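Tinitz Cross-Border, reviewed after one full tax year

I keep the books for a small group which sells laboratory furniture. The parent company, Skavholm, is in Denmark, and we have subsidiaries in 6 countries, each with its own filing dates and its own idea of what a transfer pricing file must contain. Until last year we did everything in spreadsheets. In July we moved to Tinitz Cross-Border, and now I have used it long enough to give an opinion.

The set-up took 11 working days. Most of this was importing old intercompany invoices, and the import tool is strict. If the currency column is missing for one line, it refuses the entire file and tells you only "format error". I lost an afternoon to this. Barrett Mbeki from their support desk answered quickly and sent me a template, which should be in the manual but is not.

The best part is the intercompany matching. It puts both sides of each transaction next to each other and marks the differences, also those caused only by exchange rates. Before, I needed two weeks for this at year end. This time I was ready in four days.

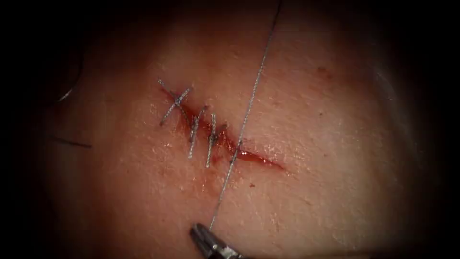

The withholding tax module is weaker. It knows the standard treaty rates, but it does not ask whether you have a valid residence certificate, so it applied the reduced rate to a royalty payment for which our certificate had expired. My colleague Ezekiel Marchetti noticed this before we paid. I would not use this module without a second person checking.

Reports are good to read and can be exported with comments. The local file has 26 sections and you can hide those you do not need. I miss a way to lock a section after the auditor has seen it.

We also tried Blackwood, which is cheaper, but it handles only one reporting currency. For a group with two or three companies it may be enough.

Price: you pay per entity, and dormant companies count as full ones. I find this unfair, and I have written to them about it. We have renewed for one more year.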